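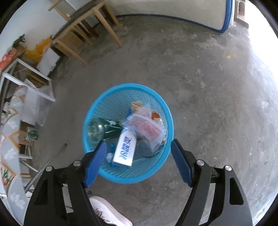 September, 7:40 am

Tailgate wiring on the Perkodach pickup, job 2391. Left tail light still dead after the bulb change. Got 12 volts at the connector with the lights on, so the feed is good. Ground reads open. Traced it back to the bolt behind the rear bumper bracket, rusted through at the ring terminal. Cut it off, crimped a new one, sanded to bare metal, greased it. Light works, turn signal too.

Floor mats: Jirent sent the set for the regular cab again and we need crew cab. Part number on the slip ends in 1429, same as on our order, so the mix-up is at their end. Back in the carton, return label printed.

Tonneau cover from Skesivus fits, but the front clamps foul the bed liner. Trimmed the liner lip at 2 spots. Don't tighten the clamps past snug, the threads are soft.

Still to do: torque the hitch bolts to 91 ft-lb, check the mirror switch, call Tai about the running boards. Bay 2 stays blocked until those come in.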